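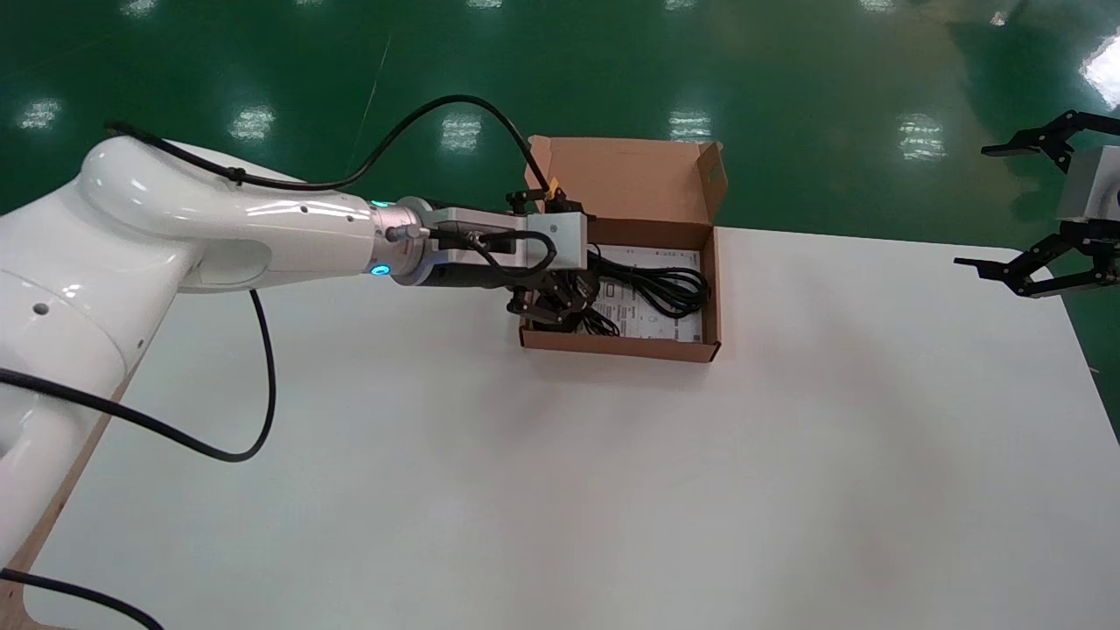

Tracker drops offline overnight, Drovham van
Status: Solved
Opened by: Ngaio Donnelly

Friday, 07:40
Morning all! The Taseck tracker on my Drovham has gone quiet again. It reports fine all day, then the Garkum app shows "last seen 23:12" and nothing until I start the engine. Mileage at last report 2,495. Firmware is build 118. I've tried a reboot from the app and a new SIM, no change.

09:15, Garkum support
Hi Ngaio, thanks for the mileage and build number, that saves us both a round of emails. Could you open Settings > Power and tell us what "sleep after" is set to?

09:31
Found it! It says 42 minutes, and "wake on movement" is off. I never touched that (though I did let the app update in June).

09:48, Garkum support
Please switch "wake on movement" on, set sleep to "never" and leave the van parked overnight.

Monday
Brilliant, it stayed online all weekend, with a ping every hour! I even rocked the van by hand and my phone went off before I'd let go of the door. Mileage now 2,580. Really chuffed with this, please close the ticket.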